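Plimunen project meeting, 2019-12-29
Minutes of the end-of-year call, held on the usual voice channel with notes taken live 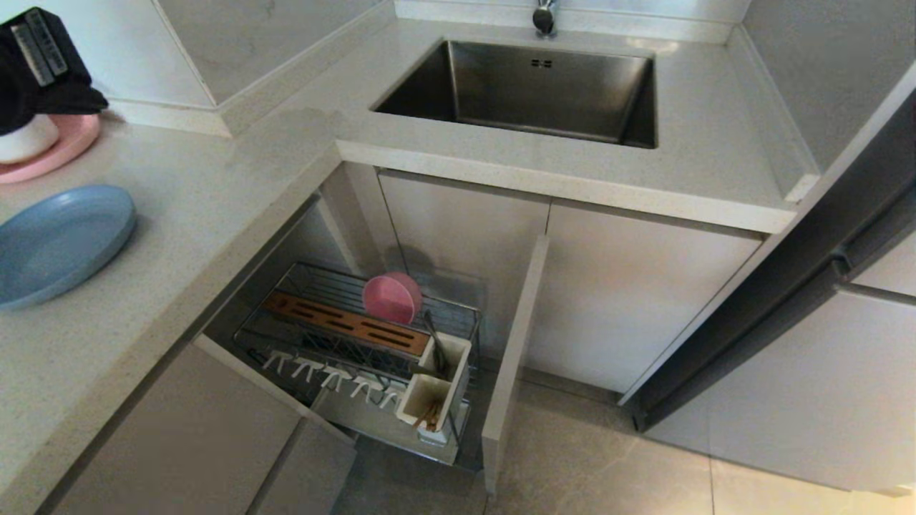
Present: 11 people on the call, including both package maintainers and, for the first time, two people from the Udach side. Welcome! It was lovely to put voices to all those patch comments.

1. Minutes of the last meeting
Agreed, with one correction: the log rotation bug was closed as a duplicate and still needs a fix in the original ticket.

2. Swapping out the init scripts
This took up most of the call and was great fun. The question was whether Plimunen can boot with Sterley as its service manager while leaving the old shell scripts in place for anyone who wants them. The test build now gets all the way to a login prompt (cheers on the channel when the log was pasted in). Networking comes up before the firewall rules are loaded, and everyone agreed that this has to be sorted before the build goes anywhere near the public mirror.

There was a long and very good-natured discussion about the format of the service files. The Udach people would like to share theirs with us, and most of them already work if the paths are changed. Agreed to keep one set of files in a common repository and have each distribution patch in its own paths at build time.

Action: packaging team to set up the repository and copy across the mail, printing and time services first.
Action: boot team to write a test that fails if the network is up with no firewall rules loaded.

3. Neagu package index
The new index is so much quicker! A search over the 2,000 packages in the main section now comes back before you've lifted your finger off the key, even on the old netbook we keep for testing. Still to do: names with a plus sign in them are sorted wrongly, and the offline copy doesn't notice when a package has been withdrawn.

Agreed to make Neagu the default in the next snapshot and keep the old tool installed beside it until the July release.

4. Documentation
The install guide still talks about floppy images in two places. These will go. Someone asked for a page on building from source behind a proxy, and a draft was offered there and then, which is brilliant.
Action: draft to be posted to the docs list for comments.

5. Any other business
The build server needs a bigger disk. Old snapshots will be moved to the archive machine for now.
The translation files for Sterley's error messages are open for editing, and new languages are very welcome.

Next meeting: to be arranged on the mailing list. Please send agenda items to the list as well.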